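3.2 Ceiling geometry

The survey covered 20 rooms in the Stosell building, all of them in ordinary use during the work. Each room was recorded on a single sheet divided into ceiling, window wall, side walls and floor. The ceiling was treated first, as it is the surface on which the depth of daylight is most often misjudged. A flat white ceiling can be entered in a calculation as one diffuse plane. A ceiling with a recess or a stepped edge cannot, and the usual practice of replacing it with a plane at mean height removes the surfaces that interest us.

Nine of the rooms have a recessed ceiling of some form. For these rooms we noted the depth of the recess, the profile of its edge, and the direction of its long side relative to the window wall. Edges were classed as square, beveled or molded. Where the profile changed along its length, the room was divided and each part was entered separately.

Service runs along the junction of wall and ceiling were recorded as a separate item. They are painted the same color as the ceiling in many rooms and are easily taken for part of it. Several are stepped, with upper faces that receive light only by reflection. In rooms where we could not establish whether a projection was a ledge or the cover of a duct, it was entered as "ledge or cover" and given the reflectance of the adjoining surface. The distinction has no effect on the light calculation, although it matters for maintenance and is kept in the tables for that reason.

The room referred to as Zusa is used as the worked case in the rest of this section. It has a white ceiling with straight molded edges to the recess, and several layers of white ledges or duct covers toward the corner (Figure 4a).

Figure 4. Zusa room. (a) Ceiling recess and stepped ledges or duct covers. (b) Window wall.

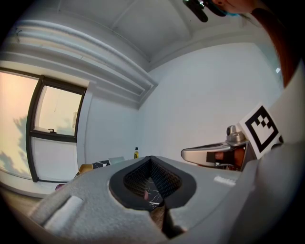 3.3 Window wall

The window wall was described by its glazed area, the division of that area by frames, and the finish of the frames. Fittings such as latches and handles were noted but left out of the glazed area, their contribution being smaller than the error of the tape measurement.

Frame finish was given more attention than is usual. Dark frames around a bright opening raise the local contrast at the glazing line, and people seated in the room tend to report the window as brighter than the meter does. Light frames soften the same boundary. The Zana classification, which we otherwise follow, has a single entry for frames. We split it into light and dark, and kept vertical and horizontal members apart, as the horizontals obstruct the upper sky for a viewer standing close to the glass.

The view through the glass was recorded in words. We distinguished sky, buildings and vegetation, and noted the band of the window in which each occurred. Haze was entered when the outline of outside objects was indistinct from the standing position. The color of the exterior light was described in plain terms at the time of recording, with no attempt to derive a color temperature from the description.

In Zusa the window is wide and divided into several panes by dark vertical and horizontal frames. The entry for the view reads "hazy, pale peach-pink; faint trees or foliage, low" (Figure 4b).
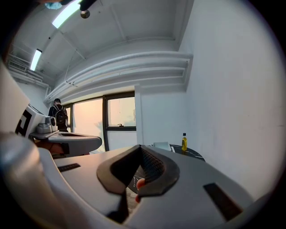
Readings were taken on a regular grid at desk height and repeated at the ceiling where access allowed. The full set contains 1,479 readings. Each grid point was held for four seconds and the final value kept. Readings disturbed by a person passing between the meter and the glass were discarded and taken again in the same session. Blinds, where fitted, were left as found and their position written on the sheet.

All readings were made in November. The low sun at that time of year reaches further into the rooms than it would in summer, and the ceiling values should not be carried over to other seasons without correction. A second campaign at the Guimarães site uses the same sheet and will allow the seasonal term to be estimated separately.

Sheets were completed in pencil and transcribed by Heriberto Orozco. Where the transcription and the sheet differed, the sheet was followed. Entries for stepped edges gave the most trouble, chiefly because the order of the steps had been written from the wall outward in some rooms and from the ceiling downward in others. The tables use the first convention throughout.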